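Company > About Us > Who We Are

About Rajan

Rajan writes software for two-armed robots that put small parts together. We cover the layer between the camera and the motors: working out where the parts are, deciding which arm should move first, and keeping both arms out of each other's way. We do not build arms. Our customers buy those elsewhere and run our software on them.

The company started in Turkville with 2 people and a rented workshop. The first product was a calibration tool, written because we were tired of lining up cameras by hand every time a bracket got bumped. Other labs asked for copies, and the income from it paid for the planner that came next. The calibration tool is still sold and still gets updates each October.

What we work on

Most of our development is done on gear assembly. Gears are a good test for control software. The hole in the gear has to line up with the pin before it will slide down, and the teeth have to mesh with whatever is already there. A planner that only knows positions will push too hard or stop too early. 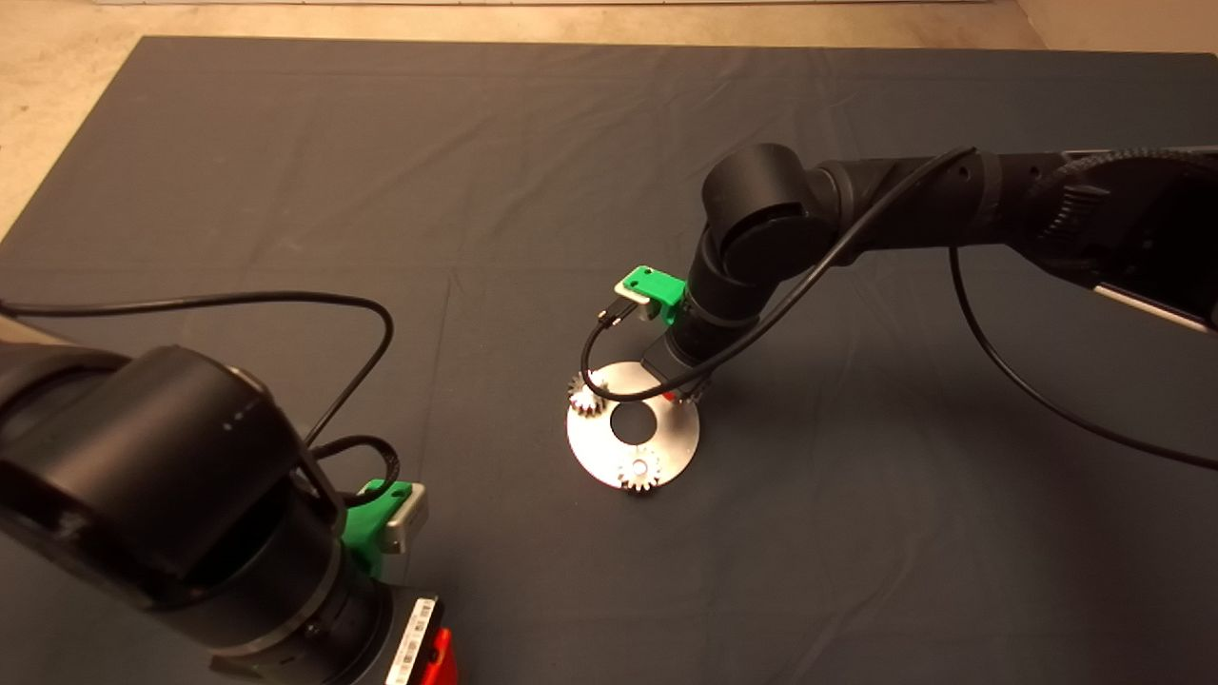 Our planner, Uken, handles this by treating the last part of every motion as a search. It moves the arm quickly to a point over the target, then switches to small, slow corrections based on what the sensors report. If the part does not seat within the time allowed, Uken backs off and tries again from a slightly different angle. The number of retries, the force limit and the search pattern are all set in one plain text file that an operator can edit.

Uken ships with a log viewer. Every run is saved with its camera streams, joint positions and planner decisions on one timeline, so an engineer can stop at the moment a grasp went wrong and see what the software believed at that point. We use the viewer every day ourselves, and most of its features came from our own complaints.

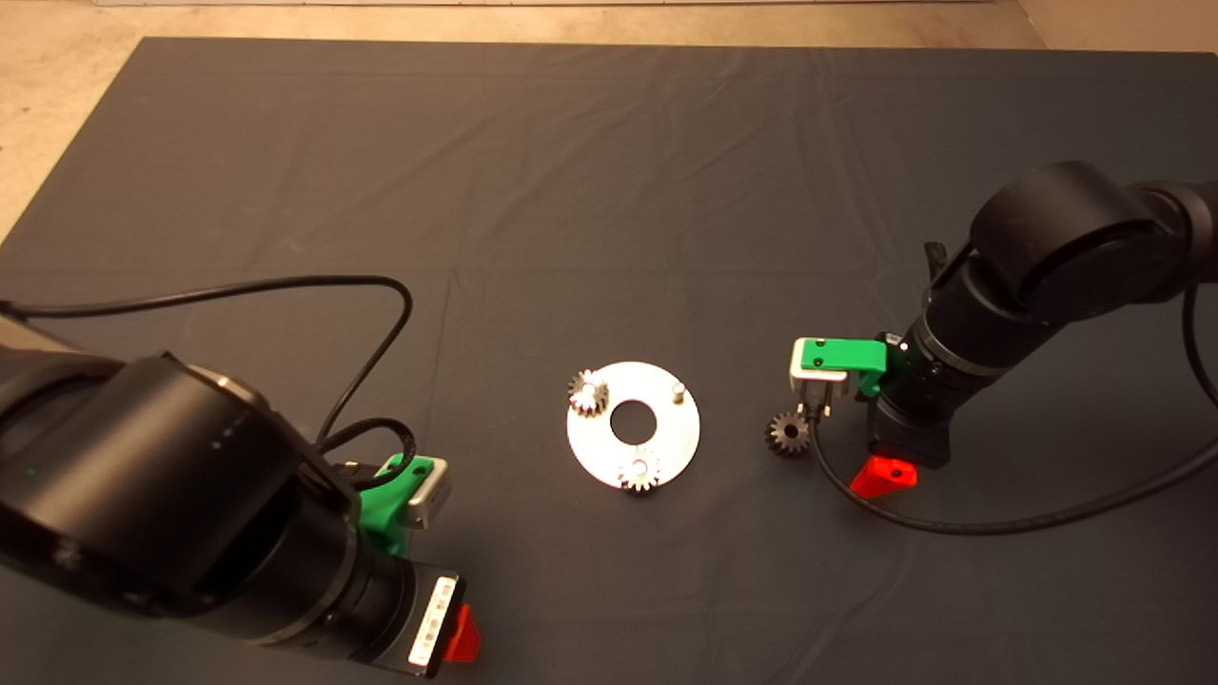
Two-arm gear work: a bare pin on the plate and a loose gear beside it.

Where we are

We are now 9 people. The main office and test room are in Turkville. A smaller office in Prurnulville looks after customer support and training. Both sites run the same software build, and a release goes out only after it has passed all 106 tests in our regression set. Some of those tests run in simulation and the rest run on real arms, which is slower but catches cable and lighting problems that the simulator misses.

Notes on perception

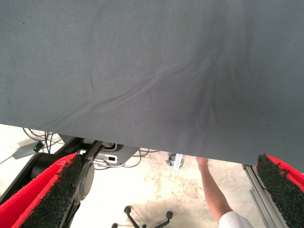 A Rajan wrist-camera view
Camera Software and Calibration

Wrist cameras see the work from very close up, and their view changes with every move of the arm. Cloth can fill most of the picture. A hand or a chair leg may come into view. Our perception code has to report when it cannot find the part it was asked for, and the planner has to accept that answer and wait. Early versions always returned a best guess. The current version returns a guess and a confidence score, and Uken will not start a grasp below the limit set by the operator.

Working with us

New customers usually begin with a trial of 3 weeks on their own parts. We ask for a sample set of the parts, the arm model and the camera model. Training is given at Prurnulville or at the customer's site. Source code for the calibration tool is available to license holders on request.

Page last updated 2023-10-27

We use cookies to remember your settings and count visits. Accept | Decline

Contact | Careers | Privacy | © 2023 Rajan | Back to top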